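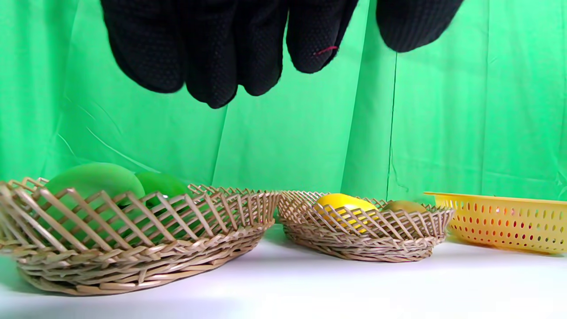 Can a machine put away the groceries yet?

Partly. Sorting produce into containers on a clear table is within reach of several systems, including the one we run at Endham. Doing it in an ordinary kitchen, at an ordinary speed, with nobody standing by, is still out of reach. The items themselves cover a wide range: a kiwi is fuzzy and dull, a lemon is glossy, and an open wicker lattice hides part of whatever sits inside it. A vision system has to treat the visible patches between the strips as one piece of fruit. Two green fruits side by side in the same basket are harder again, as color gives little help in telling them apart.

Why is produce used so often as a test?

It is cheap, it varies in size and firmness, and it shows damage. A plastic block will survive a bad grip. A ripe tomato will not, and the bruise may only show the next day. Our standard test at Endham uses 400 pick-and-place attempts per software version. An attempt counts as passed if the item ends up in the correct container and is unmarked 24 hours later.

What success rate do you get?

The October version passed 338 of 400. Most of the remaining attempts failed at release, when the item was let go too high or caught the rim on the way in. Grasping was the smaller problem. Two years ago it was the other way around.

Does the type of container matter?

Yes, more than the type of fruit. Flexible or perforated containers are difficult for depth sensors, which can read a hole as a surface or a surface as a hole. Thin translucent plastic adds a second error, as light passes through the wall and the measured distance shifts.
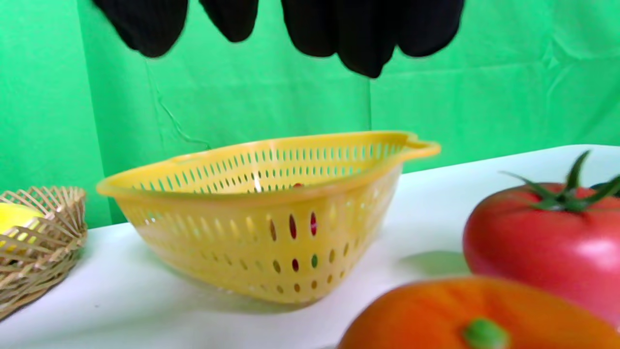
Yellow plastic colander with a lemon-sized target to the left and a tomato to the right.

Woven baskets give a cleaner depth reading at the rim but snag fingertips. We have no container that is easy in both respects.

How does a machine compare with a person for speed?

A person sorts a table of mixed produce without thinking about it. Our system needs nearly 200 seconds for a dozen items. Raising the arm speed saves little, as most of that time goes to planning the approach and checking the grip. Eun-seong Hyun's measurements at the Pluvthorpe site put planning and checking at 166 of those seconds.

Do long or thin items need a different approach?

They do. A round fruit can be gripped from almost any side. An eggplant or a cucumber has to be gripped near its middle and turned to fit the container before release. A chili pepper bends, and a stem may come off if it is used as a handle. The current software picks one grip point and keeps it. Working with both hands at once, one steadying the basket, is the next step.

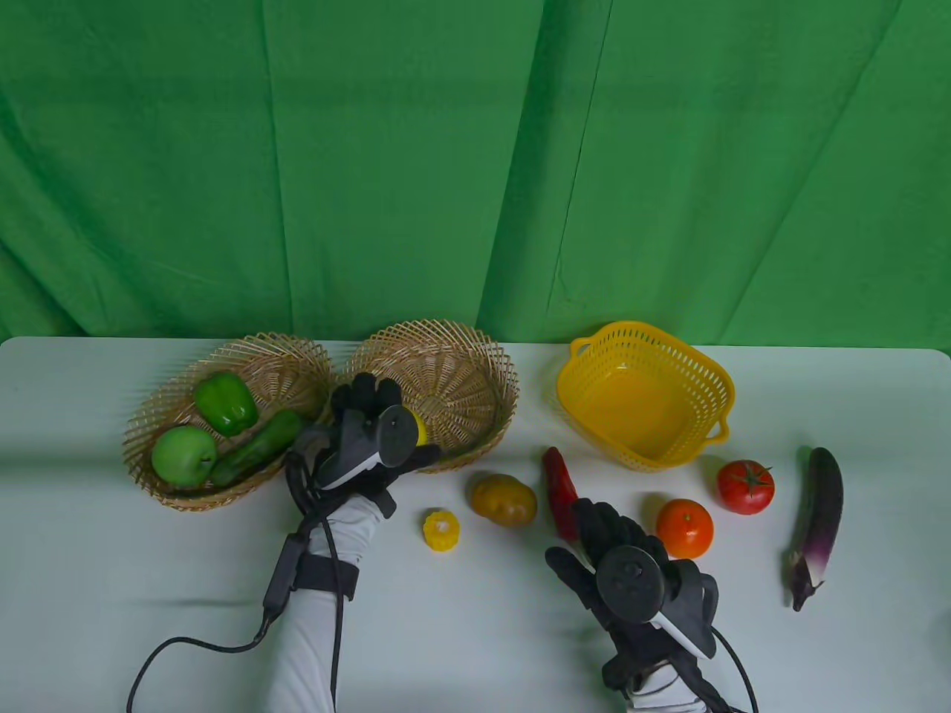 Nii Ackah writes that two hands are being oversold: in a packing room the basket is held by a fixture, the fixture costs very little, and the second arm is money spent on a problem the shop floor solved long ago. For a home kitchen, Ackah adds, the argument may be different, but then the price has to be a home price too.

Is the shop floor closer than the home?

Yes. A packing line can fix the lighting, the height of the table and the position of every container. The Wirnach trial works under those conditions and handles two products only. Adding a third required new grip settings and a full repeat of the test.

Which household chores are furthest away?

Anything involving cloth, liquids or drawers that stick. Washing produce before sorting it is also on this list. The pass rates above are for sorting only.

Can I send in a question?

Questions go to Faisal Minhas at the Endham office. Please state the item, the container and the surface it stands on.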